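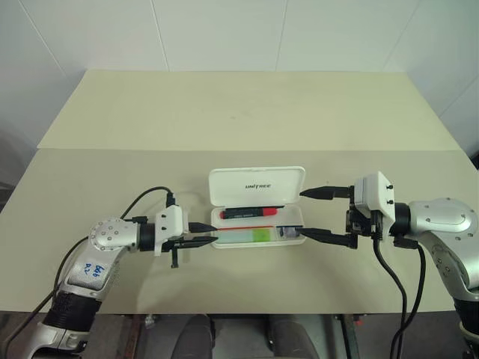 *Open white plastic case on a pale beige table.*

# Nolilis: loan and return records for cased items

Nolilis is a set of anonymised loan records from the Miltgate lending library of things. It covers items that go out in a case, box or tin: drill sets, sewing kits, board games, microscopes, label makers, socket sets, first-aid training kits and so on. Each row is one loan. The tables record what was supposed to be in the case when it went out, what was in it when it came back, and what was done about any difference.

The records were exported from Caretti, the catalogue software used at Miltgate, and cleaned by hand. No borrower data is included in any form.

## Contents

```
nolilis/
 items.csv
 parts.csv
 loans.csv
 return_checks.csv
 codes/
 case_type.csv
 condition.csv
 outcome.csv
 notes/
 changes.md
 known_problems.md
```

All files are UTF-8, comma separated, with a header row. Text fields are quoted only where they contain a comma or a quotation mark. Line endings are LF.

## Tables

### items.csv

| Column | Type | Notes |
|---|---|---|
| `item_id` | text | Stable between releases |
| `title` | text | As shown to borrowers |
| `category` | text | Miltgate shelf category |
| `case_type` | code | See `codes/case_type.csv` |
| `case_original` | y / n / u | Whether the case is the one the item was sold with |
| `has_insert` | y / n | Moulded tray or cut foam |
| `retired` | y / n | Withdrawn from lending |

### parts.csv

| Column | Type | Notes |
|---|---|---|
| `item_id` | text | Joins to `items.csv` |
| `part_no` | integer | Unique within an item |
| `part_name` | text | Free text, lightly normalised |
| `qty` | integer | Expected quantity |
| `consumable` | y / n | See below |
| `essential` | y / n | Item can't be lent without it |

### loans.csv

| Column | Type | Notes |
|---|---|---|
| `loan_id` | text | Random, not in loan order |
| `item_id` | text | |
| `month_out` | text | Month name only |
| `days_out` | integer | Whole days, same-day return is 0 |
| `renewed` | y / n | |

### return_checks.csv

| Column | Type | Notes |
|---|---|---|
| `loan_id` | text | |
| `part_no` | integer | Empty if the row concerns the case itself |
| `qty_found` | integer | |
| `condition` | code | Mitsotakis-Vlachou grade |
| `outcome` | code | See `codes/outcome.csv` |
| `comment` | text | Desk comment, edited for privacy |

A loan with no rows in `return_checks.csv` was checked and found complete. Loans that were never checked have been removed from the release.

## Condition grades

Condition is given on the Mitsotakis-Vlachou scale, which has 5 grades. Miltgate uses the grades as follows. Other libraries may draw the lines elsewhere.

| Grade | Local meaning |
|---|---|
| A | As new |
| B | Marked, works normally |
| C | Worn, works with some care |
| D | Damaged, repairable |
| E | Not repairable, or not worth it |

The boundary between B and C is the weak point of the scale. A set of returns was graded by 2 desk staff working separately, and most of the disagreements fell on that boundary. If your analysis does not need the distinction, merge the two grades.

Cases are graded on the same scale as parts. A case with a broken catch is D even if it still holds its contents. A cracked lid is C or D depending on whether it closes.

## Outcome codes

- `none`: no action
- `later`: part handed in afterwards
- `repl`: part replaced from stock or bought
- `sub`: non-identical substitute accepted
- `list`: packing list was wrong and has been corrected
- `wd`: item withdrawn

`list` is more common than first-time users expect. Many of the early packing lists were copied from the maker's leaflet, and the donated item had never been complete at Miltgate. These rows are not losses and should be excluded from any loss rate.

## Consumables

Consumable parts (thread, sanding sheets, blank labels, batteries) are listed in `parts.csv` but are not counted at return unless the quantity found was zero. Do not calculate usage from this data. The `qty` value for a consumable is the amount put in when the case is topped up, and top-ups are not logged.

Drill bits are marked as non-consumable. That was a local decision and is open to argument.

## How the data was made

1. Items, packing lists and loans were exported from Caretti as flat tables.
2. Return slips, which are on paper, were typed up and matched to loans by item and return day.
3. Slips that matched more than one loan were set aside. They are not in the release.
4. Part names were normalised for spelling and plural forms. "Hex key" and "Allen key" were merged under `hex key`.
5. Comments were read in full and edited. Names, addresses and anything about a borrower's circumstances were taken out.
6. Loan dates were cut down to the month.

Up to 200 slips could not be read well enough to use. They are missing from the tables, and there is a slight bias in what remains: slips written on Wednesday evenings, when the desk is busiest, are over-represented among the illegible ones.

## Suggested uses

- Comparing return completeness for cases with and without a moulded insert
- Finding small parts that go missing often enough to stock spares
- Testing packing list layouts
- Teaching joins and missing-value handling on a small, untidy set of tables

## Uses to avoid

- Estimating how careful borrowers are. The tables hold no borrower identifier, so repeat loans by the same person can't be separated out.
- Setting deposits or charges. Miltgate charges neither, and loss rates under a charging scheme may differ.
- Comparing makers. Brand names were removed from `title` and `part_name`.

## Known problems

- `case_original` is `u` for most donated items.
- Board games have a single part row reading `pieces, see lid` unless the set was counted on arrival.
- A few retired items were later put back on the shelf under a new `item_id`. The link between old and new is not recorded.
- `days_out` includes days when the library was closed. August is affected most, owing to the summer closure.
- Sewing machine cases are coded `rigid` even where the base is rigid and the cover is soft. A `mixed` code is planned.
- Where a lost part was handed in after a long gap, the row may show both `repl` and `later`, entered as two rows with the same `loan_id` and `part_no`. Keep the last row in file order.

## Loading

```python
import pandas as pd

items = pd.read_csv("items.csv", dtype={"item_id": str})
parts = pd.read_csv("parts.csv", dtype={"item_id": str})
loans = pd.read_csv("loans.csv", dtype=str)
checks = pd.read_csv("return_checks.csv", dtype={"loan_id": str})

checks = checks.drop_duplicates(["loan_id", "part_no"], keep="last")
losses = checks[~checks["outcome"].isin(["list", "none"])]
```

Read identifiers as text. Some have leading zeros. Rows about the case itself have an empty `part_no`, which pandas reads as NaN and will convert the column to float.

## Licence

Tables and code lists: CC BY 4.0. Please cite as "Nolilis loan and return records, Miltgate".

## Corrections

Open an issue with the `loan_id` or `item_id` and the column concerned. Corrections to packing lists are checked against the shelf before they are accepted, so they take longer than the rest.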